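Ticket: replacement gripper cables and second bench, budget query
Opened by Asabe Tamuno, January 29, 2023
4 min read

Right, I'm putting this in the ticket so it stops living in three different chats. The short version is that I need a decision on what we buy before the February order closes, and I need somebody to tell me whether the fault we've been chasing is a spending problem or a me problem.

The fault first. The left hand-held gripper keeps dropping off in the middle of a session. It'll run happily for a bit, then the recording software says it's lost the device, then it comes back on its own as if nothing happened. The right one has done it once, and I'm fairly sure that was my own elbow. Everything recorded after a drop has to be thrown away, so a morning's work can go in the bin over a wobble.

What I've tried so far:

- Swapped the two grippers over at the computer end. Fault stayed with the left gripper.
- Reinstalled the Flillel driver, then went back to the old one. No change either way.
- Plugged the left one straight into the computer, no hub. Better! But it still dropped once before lunch.
- Borrowed a short cable from the Ko bench. No drops at all, but it's so short I could only work with my arm pinned to my side, which is no way to spend a day.

So I'm fairly convinced it's the cable, or the socket it goes into, and I'd put my money on the cable. Well, your money.
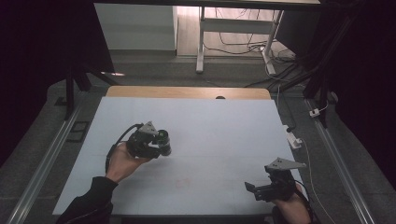 The quote from Brondasine came back at 3000 for a full new pair, grippers and plates and all, and I don't think we should take it. They will also sell us the cables separately, at 30 each, and that's the bit I'd like signed off today if possible. When I'm working, the black cable on the left one loops out of the back and bends down along my hand towards the wrist, and every time I turn my hand over that bend gets tighter. The white one on the right just runs off down to the side. I'd like four cables, so each gripper gets a fresh one plus a spare, and I'd like the ones with the angled plug so there's less of a loop in the first place. If the left gripper still drops with a new angled cable on it, fine, it's the socket and we talk about a repair.

Next, the second bench. I know this is meant to be its own ticket but the money comes out of the same pot, so here we are. Vernosari have offered us a frame kit at 1000, rails and uprights included, tabletop not included. I think it's a decent price and I also think it's the wrong month for it. We can't run two benches if we can't keep one pair of grippers talking to the computer, and a bench that sits waiting for kit is just somewhere to put mugs.

What I'd put in the plan for a second bench, whenever it happens, because the quote misses most of it:

- A tabletop, and a board to go over it. I like having the pale board down, it makes everything easier to see.
- A power strip that fixes to the frame. Please can it be in the quote from the start this time and not bought by me on the way home.
- Cable clips. Lots. The floor under the desk at the back is a right old tangle and I'd love not to build another one.
- Curtains for both sides, same black as the ones we've got.

Reply from Shih-chieh Chou:
Cables approved, all 4. Can you send me the part code for the angled ones? Brondasine list a left angle and a right angle and I don't want to guess. Also, how long is the current one? I can get a longer one for the same price.

Reply from Asabe:
Oh brilliant, thank you! Same length as now please, longer just gives it more room to flop about. I'll hold one up against the gripper tomorrow and work out which way the plug needs to turn, then send the code over. It might be one of each, come to think of it, as the two grippers face opposite ways when I'm using them. I'll check before you order.

Reply from Shih-chieh Chou:
OK. I've told Vernosari no for now and asked them to requote with a tabletop and a fixed power strip. I've left the full Brondasine pair in the plan as a maybe, in case it is the socket. Please don't close this until the new cable has done a full day.

Reply from Asabe:
Will do. Leaving it open. I've taped the left cable to my sleeve in the meantime, so if you see me walking about with tape on my arm, that's why.

Last updated by Asabe Tamuno. Status: waiting for parts.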